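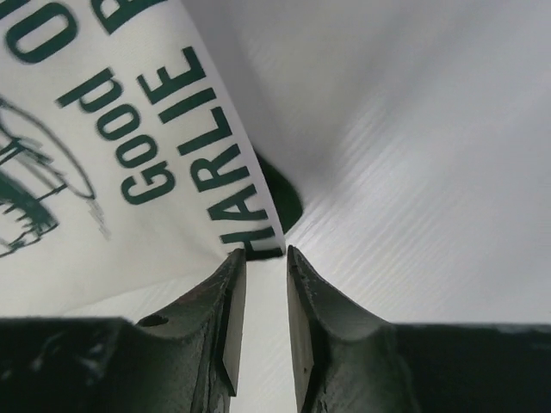 July, 7:40 a.m. The Fulari green is still washing out. I had hoped that leaving it alone overnight would fix it, a method that has failed for every ink I have ever used and that I keep in regular rotation. Yesterday's test squares went through the machine on warm and came back the color of pea soup that has been apologized to. Dark green on white ought to be the easy job. Lettering and artwork in that combination, like on the white fabric in the photo, should read from across a room with no underbase and no second hit, and the only thing left to get wrong is the cure. So it's the cure.

Setup as of yesterday, for whoever inherits this notebook: 156 mesh screen, 70 durometer squeegee, two strokes, flood between. Fulari water-based green straight from the tub, no additive. Squares are cut from the bolt of white cotton under the stairs, prewashed. Belt dryer (the Yen) on its usual setting, which somebody marked on the dial with nail polish at a date before records began.

The usual setting was made for plastisol. Plastisol gets up to temperature and it's done, and you can go home. Water-based has to lose all its water first and only then does it start to cure, so the belt was giving us a very nice drying and then ejecting the squares into the bin just as things got interesting. They felt fine. They passed the thumb test. I would like the thumb test struck from the induction sheet.

Print this page | E-mail this page

9:15. Slowed the belt. The knob goes from 1 to 10 and the numbers mean nothing, so I timed a square with the kitchen timer: 26 seconds in the hot section at the nail polish mark, which explains a lot. Turned it down until it crawled. Ran three squares, one of them scorched at the corner where it curled up toward the element. Lowered the heat a notch, ran three more. No scorch. There is a faint toast smell, which I am choosing to blame on the kitchen. 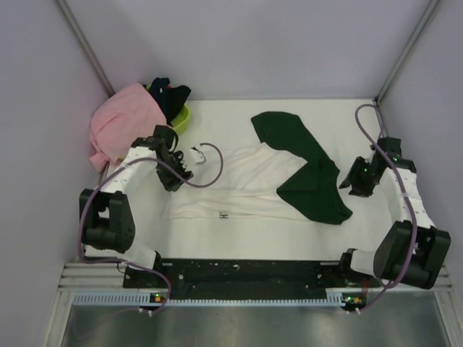
10:50. Washed the second three with a towel for abrasion. Much better. Thin strokes on the lettering held, and the big solid areas lost a little at the edges, where I suspect the deposit is heavier and the middle of the ink is still damp when the top has skinned over. Options: slow the belt again, run everything twice, or add the low-cure additive that we have and that expires this month according to the lid. I don't love the additive. Once it's mixed in, the tub is on a clock, and we are not people who finish tubs.

Running everything twice would be fine for squares. The Pleltar order is over 1,993 pieces if they take the extras, and I would have to live here.

11:30. Tried the flash unit first, a short blast to drive off water, then the belt. Squares came out flat, no curl. This also means an extra station and an extra pair of hands, and the flash unit has to be plugged in on the far wall or it trips the breaker that runs the sink light. Ask me how I found the breaker in the dark.

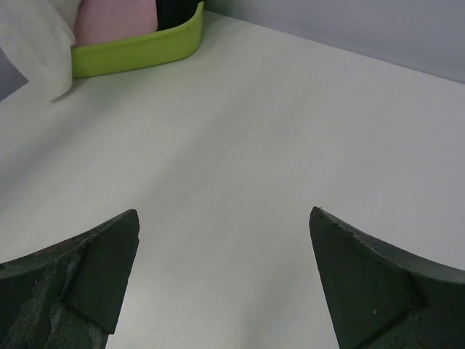

INK AND CURE LOG

Green, Fulari, no additive. Belt at nail polish mark: fail, heavy fade after one wash.

Same, belt slow, heat as before: one scorch, other two not washed, I used them to wipe the squeegee before I thought about it.

Same, belt slow, heat down one: pass on lettering, marginal on solids.

Same, flash first, then belt slow, heat down one: drying now. Wash at 30 degrees and again on hot, because customers do.

Screen note: the left side of the 156 has a pinhole near the frame. Taped. It has been taped before, and I have now taped the tape.

Still to do: order temperature strips. The Mullside shop swears by a donut probe, and they also swear by a humidifier and a particular radio station, so I'll start with the strips. New mark on the Yen dial for water-based, in a different nail polish. The old one stays where it is for plastisol.

2:20 p.m. Flash squares are out of the hot wash. Solids look good. One has a gray smear across the back that was not there this morning and matches the towel. Using a white towel next time.

Workshop > Notebooks > Print Room > Ink Tests

This site uses cookies to remember your settings. By continuing to browse you agree to their use. OK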